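Stulby Closet Handbook, Part 2: Outerwear
Folding a zip-front jacket for the drawer

Before you start: empty the pockets. All of them, including the one on the chest you forgot about in February.

1. Close the front zipper up to the collar. A half-zipped jacket folds into a half-folded jacket.

2. Lay it on a bed, front facing up. The floor also works, if you enjoy vacuuming sleeves.

3. Smooth the shell from the middle outward with the flat of your hand. Slippery fabrics will pretend to cooperate.

4. Fold each sleeve in along its own side. Stop when the jacket is a wide block with no arms.

5. Push any fluffy trim up past the collar so it stays out of the folds.

6. Bring the hem up to the collar and press for a count of two. Let go slowly.

Caution: do not iron the shell to make it lie flatter. It will lie very flat, and permanently.

Note: the Postwood drawer takes one folded winter jacket. Kulsoom Dhanial, who wrote the first edition of this guide, claimed two. Her drawer has since been replaced.

Note: puffy jackets belong in the Nitarstead bin (part 1102), lid on, nothing heavy on top.

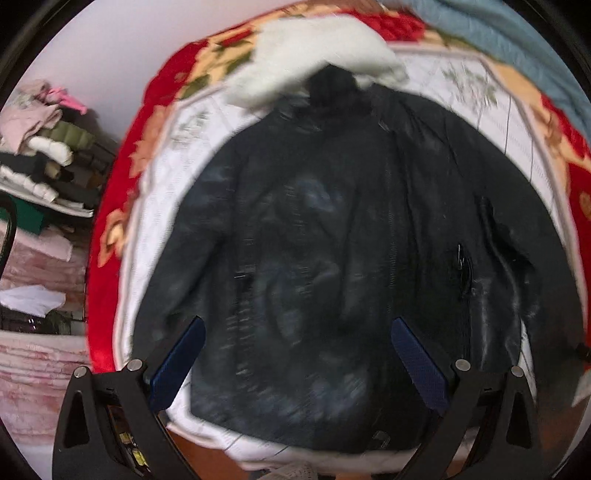
Can I store the jacket folded all summer?
Most shells handle it fine, but refold along different lines every 90 days so the creases don't settle in. Down jackets do better on a hanger.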